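Mid-cycle refresh (smartphones)

I keep a roll of white tape on my desk for labelling old handsets.
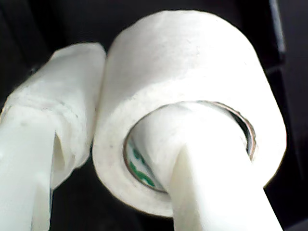
What the term means

A mid-cycle refresh is a phone that turns up partway through another phone's life, carrying the same name with a little something stuck on the end. Plus, Pro, S, T, Neo, take your pick. The body is usually close to the old one, the chip might be a notch quicker, and the camera gets most of the attention at the launch. I've been writing up phones on this wiki for years and I still get the suffixes mixed up, so don't feel bad if you do too!

It's different from a yearly model, where the maker starts a new number and (usually) a new design. It's also different from a colour release, where you get the same phone in coral or forest green and the price stays put. Some editors here count a memory bump as a refresh. I don't, but the talk page is full of that argument and you're welcome to join in.

Why makers do it

Parts get cheaper over six months, for one thing. A screen panel that was too dear in autumn can be affordable by spring, and the factory already has its tooling set up for that shape of phone. There's also the matter of shelf space. Carriers like having something new to put in the window, and a refresh gives them that without anyone having to design a phone from scratch.

Sometimes it's a repair job in disguise. If the first version had a weak battery or a fingerprint reader that sulked, the refresh is a chance to fix it without making a big public fuss.

The Vorkano case

The one I always go back to is the Vorkano 6, made by Trostance. It was a nice mid-range phone with a dim screen and a lovely textured back (mine still has its original cover somewhere). The Vorkano 6 Plus was announced in November of the same year, with a brighter panel, a battery 500 mAh larger and faster charging at 40 watts. It cost the same as the original had at launch, and people who'd just bought the first one were pretty cross.

Dalia Naciri, who ran the Trostance owners' forum back then, put together a long thread of complaints and sent it to the company. Trostance answered with a trade-in offer that ran for 96 hours, which was a funny sort of window, and plenty of owners missed it. I missed it as well. I was camping and had no signal, and I've never quite forgiven them.

The Plus went on to outlive the original by a fair bit. It got one more system update, and the spare screens were easier to find, so most of the Vorkanos you'll see second-hand now are the later kind.

Fawzy and the quiet refresh

Fawzy did things the other way around. Its Trulletti phones were changed partway through without any new name at all. The box was the same and the model number on the back was the same, but the later batches had a different camera sensor and a slightly slower storage chip. Mostafa Ait Brahim spotted it while comparing two of them for his repair blog, and his teardown is still the best source we have on which batch is which.

If you want to check a Trulletti yourself, the hardware revision is in the settings menu under the legal information, right down the bottom. Revision B is the later one. Its photos are a touch warmer indoors and I prefer them, though the apps do open slower. We treat this as a refresh on the wiki even though Fawzy never called it one.

Effect on resale and cases

Prices for the older model tend to drop the week a refresh is announced, and that's a decent time to go bargain hunting. Cases are more of a gamble. The Vorkano 6 and 6 Plus look like twins, but the Plus is a hair thicker and the volume button sits lower, so a hard case for one won't go on the other. Soft silicone ones will stretch over either if you're stubborn.

See also

Yearly model
Regional variant
Trade-in program
Trulletti hardware revisions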